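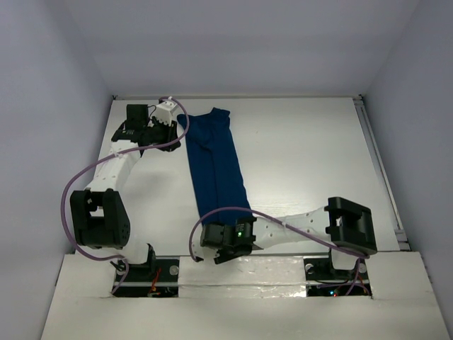
[weldu-users] Re: right arm creeps down during hold, cloth task

Selamawit Wolde wrote, in March:

[quoted text]
Two-arm cell, cloth task, Kuseo 4 on the arm side, policy served from Ultum, Weldu planning the transit moves. Tracking is fine in free space on both arms. The trouble starts when the right gripper is down on the cloth and the state machine enters HOLD. The commanded pose should be frozen at that point. In the log it isn't. Commanded z steps down a little at each chunk boundary, measured z doesn't follow, and the current on the shoulder lift joint climbs until the overload guard trips and the right arm goes limp. The left arm then carries on as if it still had a partner.

Things already tried: lower position gain on the right shoulder (the trip comes later but it still comes), longer chunks (fewer steps, each one larger), blending turned off (no creep, but visible jerk on both arms in transit, so I can't leave it that way). Swapping the roles, so that the left arm holds and the right one moves, gives the same thing mirrored. I take that to mean it isn't a calibration problem on one arm.

Is HOLD supposed to freeze the command or the measurement? The docs say "current pose" and I can read that either way. Also, can somebody tell me which process owns the setpoint during HOLD? I see writes from both Kuseo and Weldu with the same priority.
[end of quoted text]

I have reproduced this on our cell with the cloth folded to a strip and the right gripper down on one end. It is one bug and one design mistake, and they hide each other. Patches for both are on the hold-fix branch. Please read the notes on the config change before you merge, the old key names are accepted silently and do nothing.
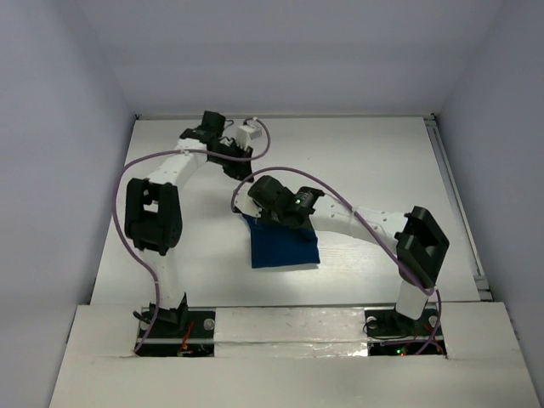

Henok Teshome
Tronach, arm software

First, the ownership question. During HOLD the setpoint belongs to Kuseo. Weldu should have released it when its last transit segment finished. The release call is there, but it sits behind the trajectory monitor, and the monitor only reports "finished" when measured pose is within tolerance of the goal. With the gripper in contact, measured z stops above commanded z by more than the tolerance. The monitor never reports, Weldu never releases, and you get two writers. Your log is correct.

What Weldu writes in that state is harmless in itself: the last waypoint, repeated every 10 ms. What Kuseo writes is where the creep comes from.

On entry to HOLD, Kuseo latches a pose. The version you are running latches the measured pose, then applies the blend offset left over from the previous chunk. The offset is meant to decay to zero over the blend window. It is computed as (commanded minus measured) at the boundary, which is reasonable in free space where the two agree to within tracking error. In contact they don't agree. The difference is the amount the arm would like to move into the table and can't. So at each boundary the blend picks up a downward offset, starts to decay it, sees a new chunk arrive with the same observation, and adds the next offset on top of what remains. Position control does the rest. Commanded z walks down, the joint error grows, current follows.

That also accounts for your gain result. Lower gain gives less torque for the same error but does nothing to the error itself. And with blending off there is no offset to accumulate, so no creep.

Now the design mistake. HOLD shouldn't be receiving chunks at all. Ultum keeps serving both arms from a single request, since the policy outputs one joint vector for the pair, and the dispatcher forwards the whole vector regardless of per-arm state. I wrote that dispatcher and I assumed both arms would always be in the same state. For carrying a box between two grippers, fine. For pinning cloth with one arm and pulling with the other it is wrong.

What changed on the branch:

1. Kuseo latches the last commanded pose on entry to HOLD and leaves it alone. No blend offset is applied in HOLD. To your question: it freezes the command. The docs now say "last commanded pose".

2. The contact depth is bounded. If commanded minus measured in z exceeds hold.max_press when the latch happens, the latched z is raised until it equals measured z minus max_press. The default is 2 mm. I picked it by trying values on one fabric, a dark blue woven cloth, so treat it as a starting point. A thick towel will want something else.

3. The dispatcher masks the action vector per arm. An arm in HOLD gets its latched setpoint, the other gets its slice of the chunk. The masked values are still logged, under action_raw, so you can see what the policy wanted.

4. Weldu's monitor now has a second exit. If velocity is below threshold for the settle period and a contact flag is set for that arm, it reports "finished_contact" and releases. Anything downstream that compares the string to "finished" needs to be updated. I found such a comparison in the retry node and fixed it, but I don't know what people have in their own trees.

5. When one arm faults, the other goes to HOLD. It should always have done this. You can turn it off with cell.fault_couple, and I'd ask you not to.

On masking and the policy. The observation still contains the measured joints of the held arm, so the policy sees an arm that stays where it is while its own output says otherwise. In training data the held arm is also nearly still, and the outputs for it are close to the latched pose, so the mismatch is small. If you see the moving arm hesitate right after its partner latches, send me the log. I would look at the difference between action_raw and the latched pose over the first few chunks. If it is large, the latch is coming too early.

Timing of the latch matters more than I thought it would. The state machine was triggering HOLD on gripper current alone. With thin fabric the fingers close on almost nothing, and the current rise when they meet each other looks a lot like the rise when they meet cloth. I have added z error to the condition, so both have to be present. Perception gives a cloth mask and we could require that the gripper tip projects inside it, but the mask is unreliable directly under the gripper, where the arm hides the fabric from the camera, and I don't want a control state to depend on that. The overlay in the viewer shows the mask with the occluded region hatched, which is good enough for debugging by eye.

Latency, for those who asked earlier in the thread. Round trip from observation to first action at the dispatcher is around 106 ms on our machine with the policy on the same host. The blend window has to be longer than the jitter on that, and the mean doesn't matter much. The old comment in the config said otherwise and I have removed it.

Config keys:

hold.latch_source is gone. It is parsed and ignored. The next release will reject it.
hold.max_press is new, in millimeters.
hold.require_z_error is new, default true.
blend.window is unchanged, but blending is now skipped for masked arms.
monitor.contact_exit is new, default true.

To check the fix on your side, run the replay tool on your own log with the tripping episode, first with the old build and then with the branch. The commanded z trace for the right arm should be flat from the HOLD marker on. Replay can't reproduce contact, so the current trace is meaningless there. For that, run on the cell with the current limit on the shoulder lift turned down first and the cloth laid so that the holding arm comes down near the middle of the table. Near the back edge the arm is more extended and the gravity term is a larger share of the current, and the plots get harder to read.

Leaving HOLD is still open. At the moment the arm resumes by blending from the latched pose to the next chunk, and if the policy has been asking for something else in the meantime the first move can be quick. I have put a velocity clamp on the first window after HOLD. It works, and I don't like it. The better way is probably to flush the queue and request a fresh chunk before unlatching, which costs one round trip with the arm standing still. Selamawit, you have the mirrored setup already, so if you can run it both ways with the clamp on and post the joint velocities I can decide which to keep.

One unrelated thing I noticed in your log: the left and right gripper currents are scaled differently. Check that both arms have the same motor table loaded. Kuseo doesn't compare them at startup, and I have opened a ticket for that.

Henok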